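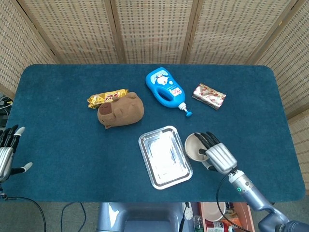 Clearing a table, Tradisdale. The right hand is at the small pale container next to the tray.

Chores, May
A gallery from the Floltance workshop pages

People write in to ask when they can buy a machine that tidies the house. The short answer is that you can't yet, at least one we'd recommend. The longer answer is on this page. We spent part of May at the Tamuno workroom in Tradisdale, where the work is all small stuff: picking up, putting down, moving a thing from one spot on a table to another. The pictures are of table work. The notes that go with them are longer than usual because a lot of you asked for detail last time.

The table
The table has a dark teal felt top with a folding woven screen standing behind it. Felt is kinder to a robot hand than a bare kitchen counter. Things don't slide as much when a finger bumps them, and a fingertip can press down a little before it meets anything hard. It also means that results from a felt table should be read with some care. Most people eat off something harder.

The objects
There is a plush toy, a blue pump bottle on its side, a couple of shiny wrapped things, a metal tray and the small container. It looks like what's left on a coffee table after a child has gone to bed. Each one asks for something different from a hand. The toy is the easy one - it squashes, so a grip that's a bit off will often still hold. The bottle has a handle molded into it, but only if you come at it from the right side. Foil packs crumple and throw light around. Shiny metal is worse, and anything with a thin rim has to be held firmly enough to lift and lightly enough not to bend or tip.

What we asked about
We had a list from readers, and these came up most.

Can it clear a table? Slowly. We timed one clear at 25 minutes, start to finish, for a job a person does while talking on the phone. Part of that was waiting between moves.

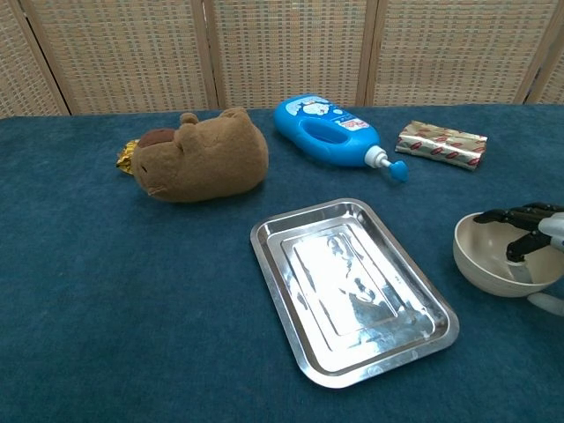

Can it tell trash from things you want to keep? Sometimes, when it has been told ahead of time what counts as trash. An open snack pack and a full one look much alike from above, and a person would pick it up and know by the weight. The people at Mesix, who write the sorting software, said they are working on weight. They didn't give a date and we didn't press.

Can it wash up? We didn't see any washing. Water and motors is a subject for another page.

Does it break things? During our visit 3 items went on the floor. None of them was glass. We'd want a lot more hours before letting one near the good plates, and we'd want to know who pays.

Does a hand with fingers do better than a simple pincher? For a rim or a handle, we think yes. Fingers can go over an edge and hook inside it, and that gives the grip somewhere to go if the object shifts. For boxes and blocks a plain pincher is cheaper and there is less to go wrong. Shops that only move boxes should stick with the pincher for now.

The shop floor
A few readers run stores and wanted to know about shelf work. Restocking is closer than housework, in our opinion. The boxes are the same size every day, the shelf doesn't move, and somebody has already decided where each thing goes. The trouble starts with returns. A returns bin is a lot like a living room - mixed, half open, some of it soft, some of it sticky. Tamuno has a log of 2000 attempted pick-ups from mixed bins and let us read through it. The soft and the square items did fine. Bags and pouches made up most of the misses, and so did anything lying flat with no edge to get a finger under.

Where that leaves the house
If you have one table, one kind of mess and plenty of patience, a machine could be some use to you. For a whole home it isn't ready. Stairs, pets, laundry and the inside of a refrigerator are all still jobs for people. We'd look again once a table clear gets under 2 minutes without someone standing by.

Viewing notes
Prints of the gallery are up in the Floltance front room through the summer. Questions about grip and wrist parts should go to the workshop desk. Questions about price can wait, as we don't have any prices to give you.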